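The small drawer and what goes in it

May 25, 2023

I have been putting off the small stuff since we moved to Sosunon. The big boxes were done in the first couple of weeks. What was left was the kind of thing that has no category, and it had been riding around in a shopping bag from Dumance that I kept moving from the bedroom to the hall and back.

On my last trip to the Jumstead flea market I bought a little box with one drawer. It has a raised rim on top, so the top works as a tray, and a white handle on the front. I wanted something I could keep near the kitchen that would hold what I reach for during the day and leave the real drawers for the silverware and the pans.

Before deciding anything I got things out of the bag and lined them up near the wall. I do this with every sorting job. If I put items away straight from the bag I just make the same mess in a new place.
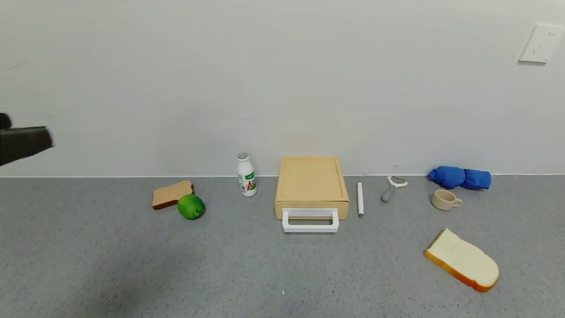 Toy bread, the lime, and the little bottle with the red A.

The toy bread was easy. It belongs with the play food, and the play food has a bin of its own. The lime went to the kitchen. The bottle I left standing, because it is too tall for most small drawers and I am not going to lay it on its side and hope the top holds.

After that came the vegetable peeler, a white marker, a blue cloth and a small cup. These are the ones I had trouble with. The peeler is a kitchen tool, but I use it sitting at the table more than at the counter. The marker is for freezer labels, so it is sort of a kitchen tool too. The cloth is for wiping up whatever the other two leave behind. They don't go together on paper but they get used together.

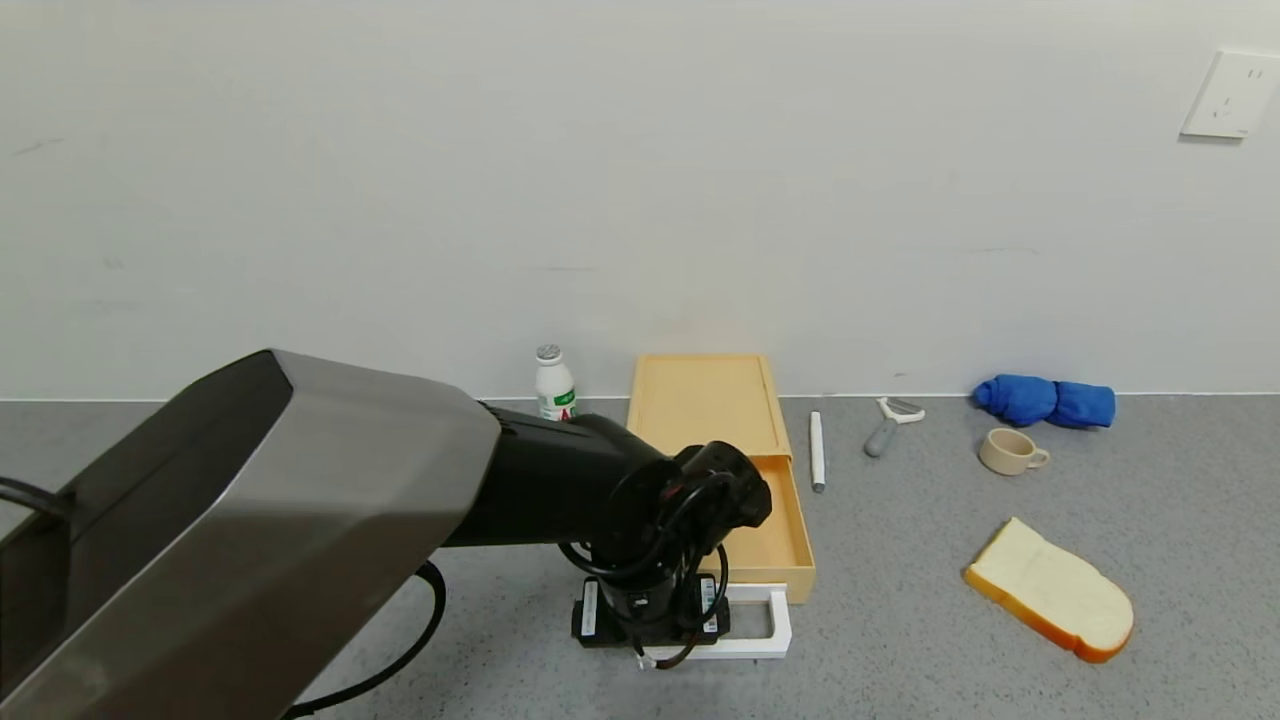

A reader commented on my last post that a peeler should never share a drawer with anything soft, and that they had ruined two good dish towels before they learned it. They keep theirs in a jar by the stove, blade up, and said the drawer should be saved for flat things like coupons and rubber bands.

I thought about that for a while. I don't clip coupons, but the point about the blade is fair. My old peeler, a Tsuji I had for years, used to snag on everything.
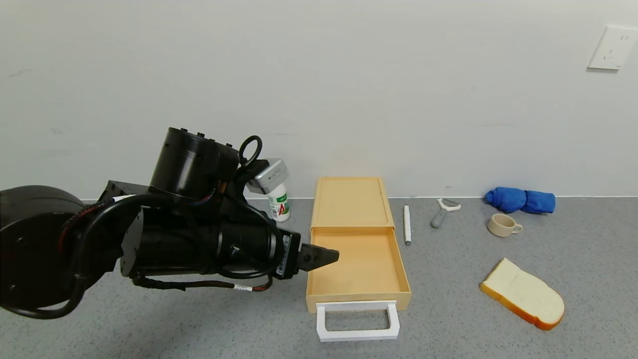 So the cloth stays out of the drawer. I have it down for the hook by the sink, if I ever get the hook up. The cup is going on top, in the tray part, where it won't slide off when I pull on the handle. I might stand the marker in it, though I'd rather keep the cup free for salt when I'm cooking.

The drawer itself gets the peeler, and the marker if it loses its place in the cup. I measured the inside before I started and wrote it on the back of the receipt, then lost the receipt, so I have been going by eye. I also want a piece of shelf liner on the bottom. I have half a roll left over from the pantry.
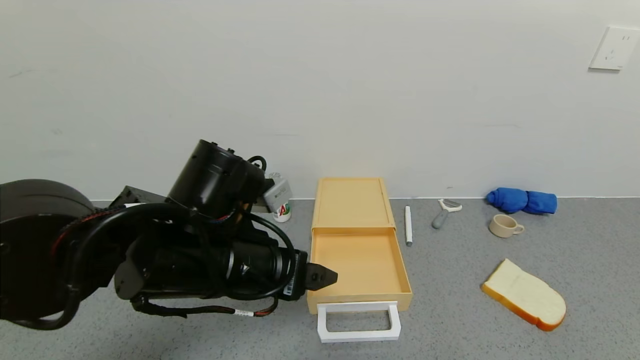
Drawer out, with the marker and the peeler off to the right.

I'll try it this way through June. If the peeler has wandered back to the silverware by then I'll give up and get a jar. The bathroom shelf is next, and the bag of cords after that.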